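Dodiver Neighbourhood House Newsletter
Oct 30, 2023

From the Tuesday-or-thereabouts Tinkerers: can a machine do the chores yet?

Those of you who were at the June supper will remember the discussion that broke out over the washing up, when the tea towels ran short and somebody at the sink asked (quite loudly) why on earth we can have a telephone that knows the way to Adelaide and still not a machine that will dry a casserole dish and put it in the right cupboard. I said I would look into it and write something for the newsletter. That was a rash thing to say with a mouthful of pavlova, and it has taken me until now, so thank you for your patience and for the gentle reminders left in my pigeonhole.

I should say where I'm coming from. I spent 22 years on the floor of a packing shed, the last few of them looking after the machines that had taken over the jobs I started on, and I'm fond of machines in the way you get fond of a difficult dog. I go to the open days, I read the magazines, and I ask the young people on the stands far too many questions. So what follows is one person's view, gathered over a good many cups of tea, and if there is an engineer among our readers who wants to put me right, the letters page is always hungry.

Let's begin with what does work. Dishwashers and washing machines are robots of a sort, if you're feeling generous, and I think we forget how much they do. They manage it by asking us to do the awkward part. We pick up the cup, tip out the dregs, find it a spot on the rack and shut the door, and after that it's only hot water and a timer. The round vacuums are a step further along. We have had one in our hall for 3 years, and it does a decent job of the lino and a very poor job of the rug with the fringe, which it eats. It has been a help to my knees all the same, and I wouldn't be without it now. Lawn mowers of the same kind are getting about too, and I hear good things, though our block slopes and I have my doubts.

In the shed it was the same story on a bigger scale. We had an arm made by a firm called Drillavex that lifted cartons off the end of the line and stacked them on a pallet, all shift long, and it was a lovely thing to watch. It was bolted to the floor inside a cage. Every carton was the same size, and every carton arrived at the same place facing the same way. One summer the supplier changed the cardboard to a slightly shinier one and the suckers couldn't hold it, and we were back to stacking by hand for 6 days while someone came out to sort the cups. A teenager on their first shift would have shifted their grip and carried on without even mentioning it. I've thought about that cardboard quite a lot over the years.

Then there's the sort of machine people picture when they say "robot", something with arms that could be let loose in a kitchen or a laundry. I went along to a talk on this at the Arnora Centre, with a good crowd in and very nice sandwiches, and came home with pages of notes that I can only partly read. The gist was that the arms themselves are no longer the hard bit. You can get a pair of arms that will move smoothly, stop when they bump something and set down an egg without cracking it. What's hard is the knowing. Which thing is the thing I want? Where do I take hold of it? How much does it weigh, will it squash, what is underneath it, and where does it live when I've finished? You and I answer all of those in the time it takes to reach across the bench, with the radio on, while telling the dog to get down.

The way many people are going at it now, if I followed the talk properly, is to have a person steer the arms through a job over and over while the computer keeps a record, and then to let the computer have a go at copying. The speaker talked about almost 300 goes at one small tidying job, and said that the machine was fairly good at it by the end provided you didn't change the tablecloth. That got a laugh, but I don't think it was altogether a joke. My neighbour's grandson learned to put his blocks away in an afternoon, and he could do it on any carpet you like (whether he would was another matter).

Folding is the one everybody asks about, and I asked too. A towel is possible, slowly. Shirts can be done if they're laid out flat to begin with, and in my house laying them out flat is the whole job. Fitted sheets were met with a long silence from the platform, so at least we're all in that one together. There is a folding cupboard called the Czerwiński that I'd seen mentioned in a magazine, where you clip each item in at the top and it comes out in a neat pile at the bottom, and I had high hopes for it. Having watched it at an open day I'd say that by the time you have unclipped, unbuttoned, turned the sleeves the right way and clipped it all up again, you might as well have folded the thing on the bed with the telly going.
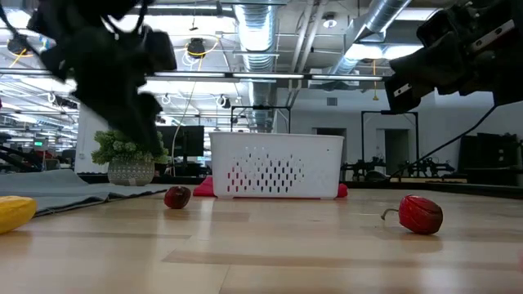

Tidying up is the chore I would hand over first, if I had my pick, and I suspect many of you would too. It sounds like the simplest job in the house, picking things up and putting them where they go, but there's hardly an end to the different sorts of picking up that it asks for. Think of what a pair of grippers has to make of a capsicum lying on its side, all ridges and shine with a little stalk at one end, and then of a small round fruit that would sooner roll than be picked up, and then of a plastic laundry basket with a bit of bunched red cloth poking out from under it on both sides. You or I would lift the basket with one hand and whip the cloth out with the other and never give it a thought. For a machine, the basket wants a hold on the rim, the cloth wants a pinch, the fruit wants something gentler again, and a pot plant had better be kept upright or there'll be a second job to do. Shiny floorboards don't make it any easier, I'm told, as a patch of glare from the lights can be a real nuisance to a camera.

What about the shop floor? Well, there I'm more hopeful, and a bit more worried as well. A warehouse can be arranged to suit the machine in a way that my laundry never will be. You can paint lines, put everything in matching tubs and keep the cat out. I'd expect a good deal more of the lifting and fetching to go that way, and having a shoulder that still clicks from all those cartons I can't be too sorry about it. I do hope that the people who did the lifting are asked how it ought to be done, though, and are kept on to look after the things. In our shed it was the packers who could hear when a bearing was on the way out, long before any light came on.

As for cost, I couldn't get a straight figure out of anyone, so I won't pass on a crooked one. I'd only say that for some of our members the sums are different. If you can't bend, or you live on your own and your hands aren't what they were, then a slow machine that picks up a dropped slipper every time would be worth a great deal more than a quick one that does a fancy trick at a show. I'd like to see more of the clever people start from there, and I said so at question time, at some length, and was very kindly given another sandwich.

So my answer to the person at the sink is not yet, and bring a tea towel to the next supper. If you have a gadget at home that you swear by (or swear at), do write me a few lines about it and leave them at the front desk, as I'd like to put together a page of them for the next issue. The person who borrowed my magazine with the article on window-cleaning machines might also like to know that I hadn't finished it.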